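Pamitard bench notebook
29/04/2020, felt table, sorting small items
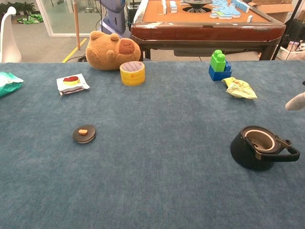 Started on the Flunham box after lunch. Same rule as last time: soft things to the back, wrappers kept away from anything fuzzy because the crumbs get into it. The bear goes in the washable bin. Toy blocks stay in pairs, green with blue, until the rest of the set is found.

Yellow packing tape: 11 rolls left on the shelf by the Vida count, so no need to order in April. Please put the open roll back on its flat side after use.

Food packets and plastic bags get weighed together, then out. Last batch came to 94 g, limit for the small tray is 200.

Felt needs brushing again. It pills worst along the far edge, where most of the stuff ends up. Cindedton sells a replacement cloth but the wait is 14 days. Will try the stiff brush first.

To do: label washable bin, find lid for tray 2.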